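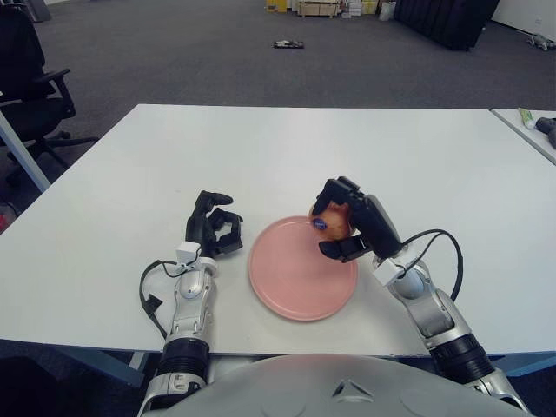

T. Markis

Search this notebook Go

June 8, 2025
By T. Markis
Print this page | E-mail this page

Fruit and plates, continued from the last page.

Wiped down the white table first thing and let it air out before anything went on it. The old cleaner left a film that smelled of lemon, and the smell got into the cut fruit, so I have gone back to plain water and a cloth. Siseck wipes are for the floor stand only.

Using the pink plate again. The raised rim is low, but it does stop a round piece from rolling onto the table if it is set down gently. The flat plates from the Drono box have no rim at all and I have put them back on the shelf. Would like one more plate with a rim like the pink one, in a color that is not close to any of the fruit. Pink next to orange-red is all right in daylight and poor under the ceiling lamps.

Fruit: the round orange-red one with the yellow mottling, blue sticker left on. I leave stickers on until weighing is done, then peel them and put them on the inside back cover of this book. Two stickers from the last batch are missing. If you took them off at the sink, please look in the drain basket.

Plate goes near the close edge of the table, a little right of center. Set any farther back it is a long reach to clear it, and juice ends up on the sleeve.

Scale in the back room was reading 2 g high with nothing on it. Zeroed it and checked against the 50 g weight – fine now. The big scale goes to 4000 g, enough for a full bowl, but it is too coarse for single pieces. Use the small one.

Storage: hard fruit in the lower drawer, ripe fruit in the top drawer with the paper liner. Soft ones get used the same day or go in the compost pail. The pail needs a new lid before September or we will have flies again.

Shopping goes on the Polishchuk account, order 1117. Need paper liners, one rimmed plate, more hard fruit of roughly the same size.

To do: label the drawers. Move the cloths off the windowsill. Ask for a shade on the left lamp – glare on the table top in the afternoon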